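Mali Rees asked me back in February whether I'd look over a sorting kit from Prorkik, and I said yes before I'd really thought it through, which is how I end up with most of my hobbies. It's called the Barnwood, and it's a small tabletop arm with a camera, a padded mat and software that learns from recordings of people doing a job by hand. You can film your own sessions, or you can pay extra and have them put together a set for you. I went for the second one (my own filming is terrible, ask my sister).

My job for it is very ordinary. I sell craft and office odds and ends from home, and I spend far too much of every evening putting tape with tape and pencils with pencils before anything gets near a box. So the set I picked was their stationery one, 141 clips of hands working through the sort of jumble I know only too well, and I sat down at 7 with a cup of tea and watched a whole lot of it. I thought I'd be bored, and I really wasn't!

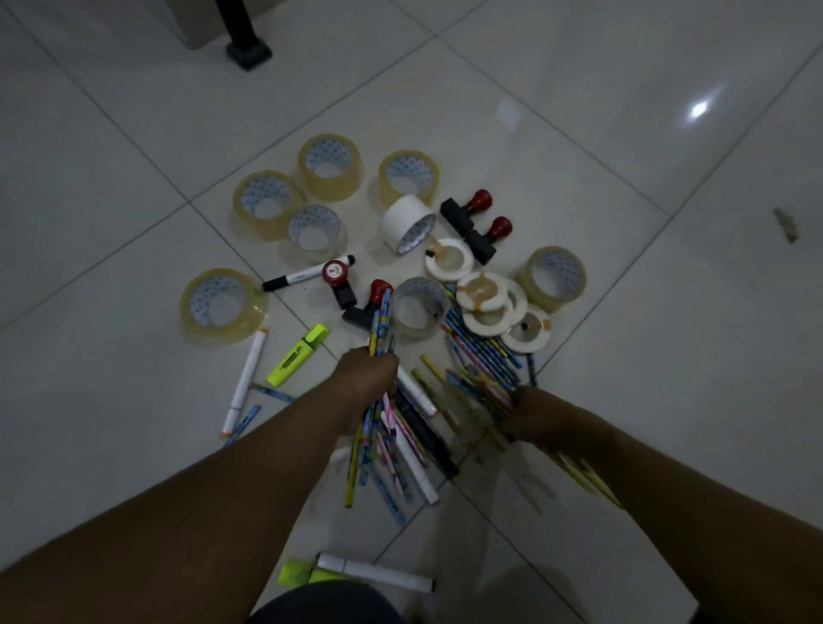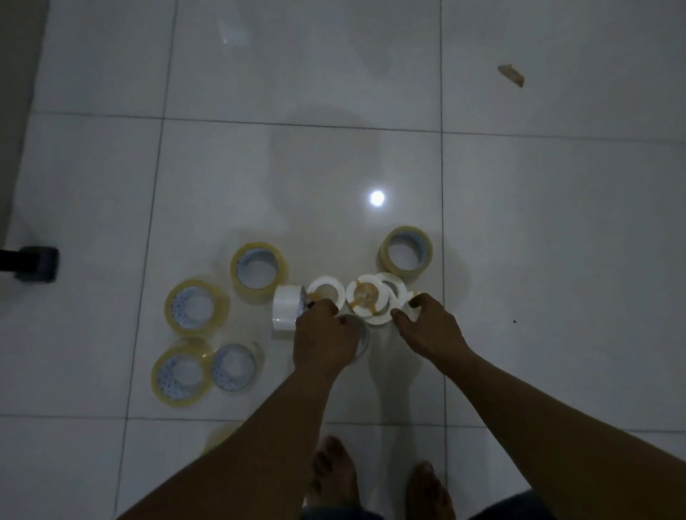
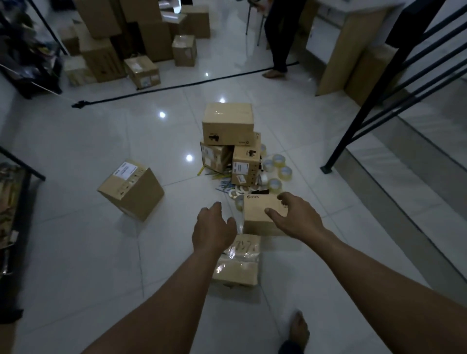

Tape rolls and a tile floor in all three, with the pencils and red-handled stamps in the first and the cartons in the last.

What I like is that the mess is a believable mess. Clear packing tape is a rotten thing to teach a camera about, all shine and see-through edges, and on glossy tile you get the light bouncing back at you as well. My old Gough sorter, bless it, gave up on clear tape completely and would just sit there blinking at me. The Barnwood gets the clear rolls most of the time now, and the white ones nearly always, though it still dithers if two of them are leaning on each other.

Pencils are another story. One at a time it's lovely to watch, but give it a bunch and it fusses and drops half of them, and I wish the set had more clips of people grabbing a big handful the way I do. I wrote to Prorkik and got a friendly answer from their Vurkville office saying more are on the way, so we'll see.

It isn't cheap. The kit was 2000 dollars and the stationery set was another 100, and I did wince. I'm keeping mine, for now anyway, and next I want to try it on my button drawer, if I can get the drawer open.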